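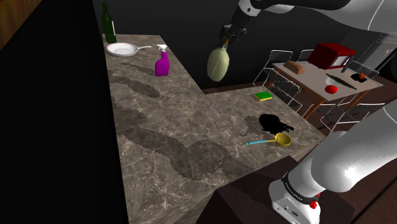

Kitchen cleaning scene in simulation, with the gripper holding a green oval object above the counter. The sponge is on the marble.

How to Trace and Correct a Wrong-Target Fault in the Kitchen Cleaning Task

Mar 24, 2024
By the Dondham Simulation Support Office

This procedure applies to the kitchen cleaning task in the Jedunix simulator when it is run with the Oravec arm controller. It covers the fault in which the arm completes a planned motion without error but goes to an object other than the one named in the task. The controller log shows a normal result, and the fault is therefore easy to miss when only the log is reviewed.

The fault was first reported in October, after the scene files were moved to the Nustberg layout. The task called for the sponge to be picked up and taken to the black stain on the shorter arm of the counter. The controller instead closed on a different item and reported a successful grasp. The same result was obtained in seven runs before the cause was found.

Cause

The simulator gives each movable object a number when the scene is loaded. The controller keeps its own table, which matches those numbers to object names. If an object is added to or removed from the scene and the table is not rebuilt, every number after the change points to the wrong name. The grasp check confirms only that the fingers have closed on something. It does not confirm what that something is.

Safety notice

Do not send a task to a physical arm if it has shown this fault in simulation and has not been cleared. A controller with a shifted table may choose a glass or sharp object in place of a soft one, and the grip force may be wrong for the object. Lock the task for simulation use until the final check in this procedure has been passed.

Before you begin

You will need edit rights to the scene folder and the log from at least one faulty run. Save a copy of the scene file and the controller table under new names. Keep the faulty log unchanged, as it will be compared with the new one.

Step 1. Stop the run and hold the arm

Select Pause in the simulator window. Do not select Reset. A reset returns all objects to their starting positions and clears the contact record, which is needed in the next step. If the gripper is holding an object, leave it closed.

Step 2. Identify the object

Open the contact record and note the number of the object touching the fingers. Find that number in the scene file and write down the name. Then find the same number in the controller table. If the two names differ, the wrong-target fault is confirmed and you may continue with Step 3.

If the names agree, the table is correct and the error lies in the task instruction. Review the instruction file for a misspelled or repeated object name. The remaining steps do not apply.

Step 3. Find where the numbering shifts

Compare the scene file and the controller table line by line from the top. The first line on which the names differ marks the change. In the Nustberg layout the change was at entry 12, where an object had been added to the scene and left out of the table. Entries before that point were correct – this is why some tasks in the same scene ran properly and others did not.

Step 4. Rebuild the table

Close the controller. Delete the working copy of the table, but keep the copy saved earlier. Start the controller again with the scene already loaded and select Rebuild Object Table. Wait for the message that the table has been written. Editing the old table by hand is not advised. The file also stores grip widths, and these must move with the names.

After the rebuild, the Nustberg table should have 13 entries. A lower number means that the scene had not finished loading when the rebuild was started. Load the scene fully and repeat this step.

Step 5. Run the approach check

The approach check moves the open gripper to a point above each object in turn and holds it there. The fingers do not close. Start with the bottle, then continue through the table in order.

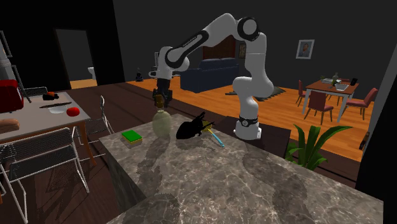

Gripper held vertically above the neck of the bottle, with the cork beneath the open fingers.

At each stop, compare the object under the gripper with the name shown in the controller window. View the gripper from at least two camera positions – one view can make a misaligned gripper look correct, especially over narrow items such as the neck of a bottle. Record any stop where the name and the object do not agree. A single mismatch is enough to fail the check, and Step 4 must then be repeated.

Step 6. Repeat the original task

Reset the scene and run the task that first showed the fault. Use the same starting positions and the same random seed; the seed used in our tests was 1,228. Pause when the grasp is reported and repeat Step 2. The object number in the contact record must match the sponge in both files.

Step 7. Turn on the name check

Open the controller settings and set Confirm Object Name to On. With this setting the controller compares the contact record with the scene file after every grasp and stops the arm if they disagree. The setting is off by default in the Oravec controller. Attach both logs to the fault record and remove the simulation lock once the record has been signed.

Related items
Saving and Restoring Scene Files in Jedunix
Oravec Controller: Stop Messages and Their Meanings
Setting Grip Width for Glass Objects
Nustberg Layout: Change Notes
How to Submit a Fault Record to the Dondham Office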